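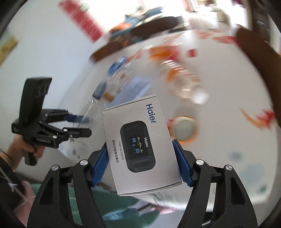 Checking your oxygen at home, quick version. Warm hands first, nail varnish off. Sit still a few minutes, then clip it on, nail side up. Two numbers come up. On the Haier box the 98 in blue is oxygen, the 80 in white is pulse - yours may be laid out diffrently, so check the leaflet. Wait for it to settle, then write it down. Jumping about? Try another finger. Low and staying low, or you feel rough - ring the docter.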